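Bondska Trail and Lodging Records: Data Card

Maintained by the Visitor Information Office, Bondska
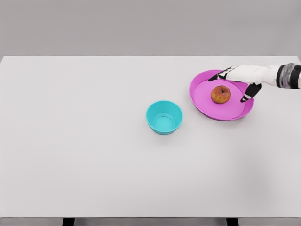 Figure 1. Rendered tabletop against a gray wall.

Overview

The Bondska Trail and Lodging Records bring together, in one set of tables, the information that the Visitor Information Office gives to travelers in the Bondska valley. The tables cover marked walking routes, registered lodging, seasonal bus stops and river landings. They are intended for tour operators, guidebook editors and students of tourism who need a consistent source for the valley and its two side valleys, Prantl and Bikarel.

The records do not cover the ski area above Trelavix, which is managed separately and publishes its own lists.

Version

The present release is dated 31 October 2021. It replaces the July release in full. Users who hold the earlier files should delete them, as the identifiers for lodging in Prantl have changed.

Contents

routes.csv: 117 marked walking routes, with start point, end point, length, total climb, usual walking time and grade.

lodging.csv: 171 registered hotels, guesthouses, campgrounds and mountain huts, with address, number of beds, opening season and languages spoken at the front desk.

stops.csv: bus stops and river landings, with the months in which each is served.

notes.csv: 809 short remarks attached to routes or lodging, such as a closed footbridge, a change of season or a path shared with livestock.

All files are encoded in UTF-8 and separated by commas. The first row of each file holds the column names. Distances are in kilometers and heights in meters above sea level. An empty cell means that the value was not supplied; it should not be read as zero.

How the records were collected

Route data were gathered on foot by office staff over two summer seasons under the direction of Vasylyna Shevchuk. Each route was walked at least once in the direction in which it is signed. Walking times are those of an adult in fair condition carrying a day pack, and do not include stops.

Lodging data come from the annual registration form that every host in the valley returns to the office. Bed counts are given as the host reported them. Gebhard Gruber compared the forms with the municipal register and wrote to hosts where the two disagreed. Where no reply was received, the value from the municipal register was kept and the column "source" is marked R.

Bus and landing information was copied from the printed timetables in force at the time of release.

Grades

Routes are graded 1 to 4. Grade 1 routes are wide and even, and suitable for strollers in dry weather. Grade 2 routes include roots, steps or short steep sections. Grade 3 routes require sturdy boots and a steady foot. Grade 4 routes include passages secured by cable and should be attempted only by experienced hikers or with a licensed guide. Routes that climb above 2,000 meters are never graded lower than 3, whatever the condition of the path.

Known limitations

Several routes in Bikarel cross pasture that is fenced differently each year. The line given in the file may differ from the line on the ground by a short distance.

Private rooms rented for fewer than four weeks a year do not have to be registered and are missing from lodging.csv.

The opening season of mountain huts depends on snow. Dates in the file are the planned ones, and visitors should confirm with the hut before setting out.

Remarks in notes.csv are kept in the language in which they were received. Nearly all are in English or German.

Permitted use

The records may be copied, printed and adapted for commercial or noncommercial purposes, provided that the Visitor Information Office, Bondska, is named as the source along with the date of the release. They may not be used to send advertising to hosts. The records are not a substitute for a topographic map and must not be used for mountain rescue planning.

Corrections

Corrections should be sent in writing to the office and should quote the identifier in the first column of the relevant file. Changes to lodging entries are accepted only from the registered host. Accepted corrections appear in the next release.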